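**Shared Work Surfaces in Small Community Kitchens: Second-Year Project Report**

Submitted by Titilayo Haruna and Lenuța Dobre, 23 Jun 2019

## 1. Background

The Plunonside community kitchen serves evening meals and lets its preparation room to small food traders during the day. The room was fitted in stages, and its worktops are of different heights, depths and finishes. The management asked the Department to advise on how the surfaces might be replaced within a budget of £3,600.

The report covers the preparation room only. The serving counter belongs to the landlord and was left out at the request of the management.

## 2. Method

Work began in January with a questionnaire handed to regular users of the kitchen. Of the forms given out, 83 were returned in a usable state. The questions dealt with reach, standing comfort, cleaning time and the storage of dry goods.

Nine users then agreed to a longer interview. Interviews were held in the kitchen itself, so that people could point to the places they were speaking of. Notes were taken by hand and checked with each person before they left.

Surface samples were obtained from two suppliers, Irnov and Kolář. Each sample was marked with beetroot juice, turmeric paste and cooking oil, left overnight and wiped with warm soapy water. The test was repeated after the samples had been rubbed with a scouring pad.

## 3. Findings

### 3.1 Height

Height was the most common complaint. Shorter users found the rear bench tiring when kneading or rolling, while taller users disliked the low bench near the sink. Several people had brought their own boards to raise the working level – a habit the kitchen had not been aware of.

### 3.2 Staining

The Irnov sample cleaned well at first but held a yellow mark from the turmeric once it had been scoured. The Kolář sample kept a faint oil shadow in both rounds. Neither mark could be felt by hand.

### 3.3 Colour and pattern

Opinion was divided. Traders who work with flour preferred a dark top, on which spilt flour is easily seen. Evening staff asked for a pale one, saying that it made the room feel larger. A pale top with light grey veining was accepted by most of those interviewed, although two felt that crumbs would be missed during cleaning.

## 4. Costs

Replacing every surface at once would take around £3,000 before fitting, and the fitting quotation from Odemell would carry the total beyond the budget. Replacing the rear bench and the sink bench alone would leave enough for a height-adjustable table in the middle of the room.

## 5. Recommendations

1. Replace the rear bench and the sink bench first, and keep the remaining worktops until the next funding round.
2. Choose a pale, lightly veined finish for the new tops, with free access along the long side of any table. 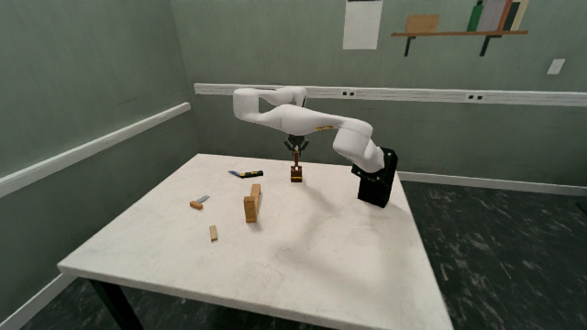
3. Provide two loose boards of different thickness for users who need a higher working level.
4. Ask cleaning staff to stop using scouring pads on all tops, and place a notice to this effect above the sink.
5. Repeat the questionnaire one year after fitting, using the same wording.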